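Merkilow opens its student data advice service to colleges for the fall term

Thursday, August 20, 2020

I've written a fair number of these releases over the years, and I usually end up sounding like a brochure, so this time I'm just going to tell you what we're doing. My name is Ekaette Dauda, I run the education side at Merkilow, and as of today our student data advice service is open to any two-year or four-year college that wants to sign up for the fall.

The service is called Pumis. It helps colleges decide what to do with all the information their online course systems collect about students: logins, quiz attempts, how long a reading stayed open, which videos got skipped. Most campuses have piles of this stuff and very little agreement on who should look at it. We started working on the problem in March, right when everybody's classes moved online in the space of a week, and the phone hasn't really stopped since!

I should say what Pumis does and doesn't do, because I get asked on nearly every call. It doesn't predict grades. It doesn't put a red, yellow or green dot next to a student's name. What you get is a written policy your own people have argued over and signed, a plain-language notice for students, and a dashboard that shows advisors only the items that policy allows (if your faculty senate says no to tracking weekend logins, then weekend logins don't show up, period).

Sterevden College was our first pilot and a very patient one. We worked with them through the spring and into the summer session, and 1293 students were enrolled in the courses that took part. Before anything was switched on, each of them got the notice and a link to a short survey, and 886 filled it in. I was hoping for maybe half that. I read every one of the comments, some of them twice, with a lot of coffee.

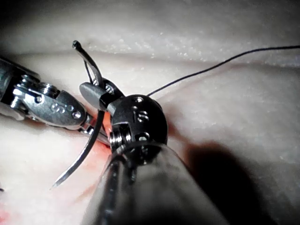
Two instruments and a curved suture needle at close range.

The comments were a lot more thoughtful than the ones I remember leaving on course surveys at that age. Plenty of students were fine with an advisor seeing missed assignments. Far fewer wanted an instructor to know what time of night they were studying. A nursing student wrote that she does her reading on breaks at work and didn't want ten short visits to look like she wasn't paying attention - I've quoted her in every meeting since.

So we changed things. Time-of-day data is now off by default. Students can open the same page their advisor sees, in the same layout, and add a note to anything on it. Advisors also asked for a way to mark a conversation as done so that a student doesn't get three worried emails about one late lab report, and that's in there too.

The second pilot, at the Adeyemi School of Health Sciences, was smaller, with 364 students, and quite different. Health programs already keep close records of skills practice and clinical hours, and the staff there wanted to know where course data should stop and training records should start. We spent most of June on that one question. The answer they settled on is that the two are kept apart unless the student asks for them to be put together, and I think it's a good answer (I argued for something else at first and lost).
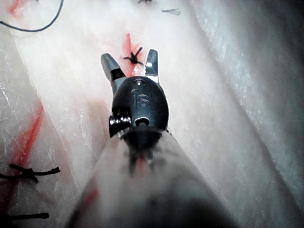

What colleges get this fall

Signing up gets you 60 days of setup help from a real person, usually me or someone who sits near me when we're back in the office. We hold four video sessions with your staff and two with students. Please don't skip the student ones! They've been the best part of both pilots and they're where most of the useful changes came from.

After setup you get the dashboard, the notice templates, and a review call every semester to see whether the policy still fits. If you decide at the end of setup that you'd be better off collecting less and not using a dashboard at all, you keep the policy and the notice and we close the account. That's written into the agreement.

Pumis connects to the course system you already have, and your records stay on your own servers. We don't sell data and we don't pool one college's records with another's. The full terms are four pages long and I've tried hard to keep them readable.

How to reach us

Colleges can ask for a call through the contact form on the Merkilow website. Reporters are welcome to use the same form - put "press" in the subject line and it comes straight to me. I'm also happy to send the blank survey and the student notice from the Sterevden pilot to anyone who'd like to borrow from them, customer or not.

Media contact: Ekaette Dauda, Merkilow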